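Section 4: Setting up your pantry list

If you've gotten this far you have Wornlow installed, you've made a household, and you've picked a password you'll remember (I hope). Now comes the part I like best, which is telling the thing what food you own. I wrote Wornlow to stop myself from buying cumin every time I went to the store, and the pantry list is really the whole reason it exists. The recipes and the meal calendar came later.

Give yourself an evening for this. My first list had 54 items on it and I did it in one go with the radio on, but you can stop any time and pick it up later. Everything saves as you type.

Before you start

Clear off a bit of counter, and have a marker and a damp cloth within reach. You'll want the cloth. The undersides of honey jars are a disgrace in every kitchen I've been in, mine included.

You also need to be signed in as the household owner for steps 1 through 3. After that anybody in the household can add things.

4.1 Making your shelves

A "shelf" in Wornlow is any place food lives. It can be a real shelf, a drawer, the freezer, the box in the garage, whatever you like.

1. Open the Pantry tab and tap New Shelf.

2. Type a name. Use the name people in your house already say out loud. We have one called "the tall one" and everybody knows which cabinet that is.

3. Pick a type: Cool, Frozen or Dry. This sets how long Wornlow waits before it nags you about opened items. You can change it later, but the change only counts for items you add from then on.

4. Tap Save, then do the same for the rest of your shelves.

Note: Two shelves can't share a name, even if one is spelled with capital letters. If you try, you get the message "Shelf exists" and the Save button goes gray. Back out and add a word to the name.

Note: I'd go easy on the number of shelves. I started out with one for every ledge and drawer in the kitchen and spent my life moving mustard from one to another on the screen. I'm down to 9 now and I could lose a couple more.

4.2 Adding your first items

Start with the shelf you know best. For most people that's the fridge door.

1. Tap the shelf, then tap the plus sign.

2. Type what the item is, in plain words: rice, soy sauce, peanut butter. Leave the brand out of this box. There's a separate box for it underneath and you can skip that one entirely.

3. Choose how you want to track it. By Piece is good for cans and eggs. By Level is good for anything you pour or scoop, and gives you Full, Half, Low and Out.

4. If the package is open, tap Opened and put in the day you opened it. If you have no idea, tap Not Sure and Wornlow will use the day you're adding it.

5. Type the use-by day from the package, if there is one.

6. Tap Add. The screen clears and you're ready for the next thing.

You can also press and hold the plus sign to get Quick Add, where you type a bunch of items with commas between them. They all come in as By Level and Full, so you'll have some fixing to do afterward, but it's a lifesaver for a spice rack.

Caution: Quick Add does not check for duplicates. If you type paprika and there's already paprika on that shelf, you'll end up with both. Merge them from the Tidy screen (see 4.5).

4.3 Bottles, jars and other things you can't see into

Levels are easy to judge on a glass jar and a pain on anything solid-colored. I got a lot of mail about this after the January update, including a very long and very funny letter from Andor Győri, who cooks for a big family and had been marking his oil as Full for months. So there's now a third way of tracking, called By Use.

1. Tap the item and choose Tracking, then By Use.

2. Enter how many times you expect to get out of a full container. A wild guess is fine!

3. Each time you cook with it, tap the little spoon beside its name. If you cook from a Wornlow recipe, the spoon gets tapped for you.

4. When the container runs out, tap Out. Wornlow compares your guess with what really happened and corrects the number for next time.

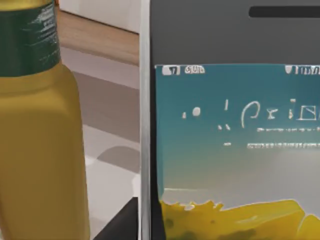
It takes a couple of containers before the number settles down, so don't fuss with it in between. My guess for dish soap was so far off that the first warning came when there was weeks of soap left. (Yes, you can track dish soap. You can track anything. I have a friend who tracks birthday candles.)

If you refill a container from a bigger one, don't tap Out. Tap Refill, and pick the bigger one from the list so Wornlow takes the amount from there.

Caution: If you pour something into a different container at home, write on the outside what it is and when you did it. That's what the marker is for. Never put cleaning products in a container that used to hold food, even for a day, even with a label on it.

4.4 Turning on the low warnings

1. Go to Settings, then Warnings.

2. Flip on Low Items. It's off when you first install, so your phone doesn't go crazy while you're still building the list.

3. Choose where warnings go. List Only puts the item quietly on your shopping list. List and Phone does that and sends a message too.

4. Pick the hour you want to hear from it. Mine comes in right before I leave work, and I'd suggest something like that – a warning at breakfast is forgotten by lunch.

Note: If you've connected a Barta kitchen scale, anything you keep on the scale ignores these settings and uses its own. Those are in Section 7.

4.5 Tidying up

Once your list is in, open the Tidy screen. It shows you items that look like doubles, items with no shelf, and items with a date that has already gone by. Go down the list and tap Merge, Move or Toss. Merge keeps the older opening day of the two, so you don't accidentally make your mayonnaise younger than it is.

Toss takes the item off the list and remembers it for 2 weeks, in case you change your mind. After that it's gone for good.

If something goes wrong

The list is blank on a second phone. Pull down on the Pantry tab to refresh. If it's still blank, check that both phones are in the same household, as it's very easy to make a new one by mistake.

Error 1171 when saving. The item name has a symbol in it that Wornlow can't store, most often a slash. Take it out and save again.

The spoon is missing. The item is still set to By Level. Go back to 4.3 and start from step 1.

Next up is Section 5, where we put the list to work and plan a week of dinners from it.

Section last changed 2022-10-10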